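Search this site
Menu Search Close

# Tromville Counter Set

Print | E-mail this page
Reading time: 2 min

A collection of kitchen counter pictures and the notes that belong to them.
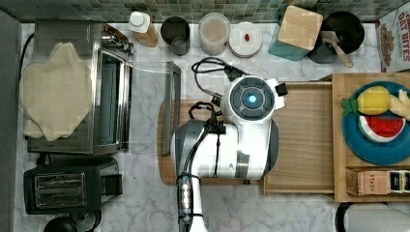
The set was started in February to have a common list of names for things which people keep on a kitchen counter. In our first notes the same object had three or four names, and it was difficult to search. Now each object has one name, and the other names are kept in a second column.

## What is inside

- 1000 pictures of counters, in folders by kitchen
- 37 object names, in the file `names.csv`
- 2 versions of the notes, short and long

The kitchens are called Listilport and Stulico. These are only working names and they say nothing about the address.

## Groups of objects

**Boards and trays.** A cutting board is a flat piece without edges. If the edges are raised, please write "tray". If there are compartments, write "organizer", also when a plate is standing on it.

**Toy food.** Pineapple, banana, watermelon slice. Always put the word "toy" in front, so that a search for real fruit does not find them. The plate under the toys is a separate object.

**Packages.** Tea boxes, cereal boxes. Write the printed words only if you can read them, for example STASH or OAT BITES. When the box is turned away, write "tea box" or "box" and leave the text field empty.

**Containers.** Bottles, cups, canisters, pots. This group gave us the most trouble. We do not guess the content - a bottle with an amber color is a bottle, and the note does not say oil or syrup.

**Appliances.** A toaster oven is not a toaster. A towel that lies on the oven gets its own line.

## How to use the notes

Open the short notes first. They have one line for each picture, with the object names separated by commas. The long notes add color, material and the neighbor objects. Left and right are always from the side of the viewer.

## Known problems

The word "teal" is used for blue and for green objects, and we did not decide yet if it should be split. In the Stulico folder 100 lines still have the old names. Small things on top of lids are often missing.

## Changes

Corrections are read every Monday. Please send the picture number, the old name and the name you propose.

Notes by Tăng

Print | E-mail this page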